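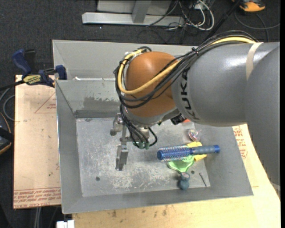 KUKA arm over the grey bin.

February, 16:30
Marijke Van der Linden

Spent most of the day on the bag-screening trainer for the Welier police college, and I'm tired but pleased! Liesbeth wants the alert classifier to stop shouting at every unattended rucksack, so I went back through the 2000 statements and incident logs we got from the Guerra station exercise (all role-play, thankfully) and relabelled the ones where the officer closed the concourse before anyone had rung it in.

First run with the new labels on 1000 of them. False alarms down to 30, missed calls 15. The missed ones bother me more. Toon had a look and reckons most come from the late shift, where people write "male, dark coat, left quickly" and nothing else – no time, no platform, no direction. I can't blame the model for that, I couldn't find the chap either.

Jasper asked whether we could pull in the Flandby evacuation reports as well. Maybe, but they use a different form, and the cordon distance sits in the free text (grr). Will ask Evanthia for her script before I start doing it by hand.

Grollura build fell over twice after lunch, same memory error as before. Restarted, left it alone, it behaved.

To do: rerun without the late shift, email Liesbeth the table, find out who changed the column names in the shared folder.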